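Block sorting is back at the Prasgate play room

Posted 26/05/2018

Well, we finally got the block table going again at Prasgate, and I could not be happier about it! If you've dropped by the play room since February you'll know that the corner by the window has been used for stacking chairs and a coat rack that leans. The chairs have gone down to the basement, the coat rack is out in the hall (still leaning), and the corner belongs to the blocks once more.

For anyone new, the block collection came to us years ago from the old Mosquera day center when it closed, in two big drawstring sacks. They're the soft foam-type blocks, the kind you can drop on a tile floor at nap time without waking up the whole building. We had 106 of them at last count, and I did that count myself on the carpet, twice, with a cup of coffee going cold next to me. A few have teeth marks. I've left those in the mix, they're perfectly good blocks and they've had a wash.

The big change this time is that we're sorting into bins and trays when we clean up. It used to be that everything got swept back into the sacks at the end of the morning, and then the next group would spend half their time digging around for the long bars. And it's always the long bars they want, especially the purple ones, for roofs and bridges and what I'm told was an airport. The small cubes would sink to the bottom and stay there till spring cleaning. So now the pieces get put away by color or by shape, and whoever is at the table gets to pick which. I was worried that would turn into an argument every time, but the first morning went fine. We had 17 people through the door, kids and grown-ups together, and the loudest discussion was over whether teal counts as green or blue. (I say green. I was outvoted.)

I also want to put in a word for the green mat. We tried the blocks on a bare table first and they slid all over the place, plus the pale ones were hard to spot against the white top. On the green everything shows up, even the little yellow cubes. If you're setting up something like this at home, a plain mat in a strong color is worth having, and an old placemat will do if you only have a few blocks.

One thing I've learned is to put out less. With the whole collection on the table people just push it around, but give them a small handful, a bin and a tray and they get right down to it. Even my own bunch at home will clean up a small pile, and that is saying something.

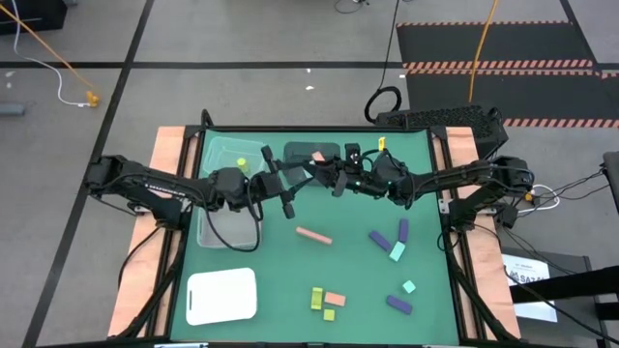

Sorting at the mat, with a pink block over the dark tray and a yellow cylinder already in the clear bin.

The table is open every morning that the play room is, and you don't need to sign up. Please leave drinks on the shelf by the door, we had a grape juice situation the last time around and one of the sacks still smells of it. Ages 5 and up can stay at the table on their own as long as a grown-up is in the room, and younger ones need somebody sitting with them.

We could use more clear containers, so if you have any with straight sides that you're not using, bring them in. Lids don't matter. I've asked at Zesent on the corner too and they're putting a few aside for us from the stock room, so a big thank you to them. We're also looking for flat trays with low sides, around 28 inches long at the most or they won't fit in the cupboard.

And if a long purple bar went home in somebody's stroller, no hard feelings, just drop it in the box by the front desk!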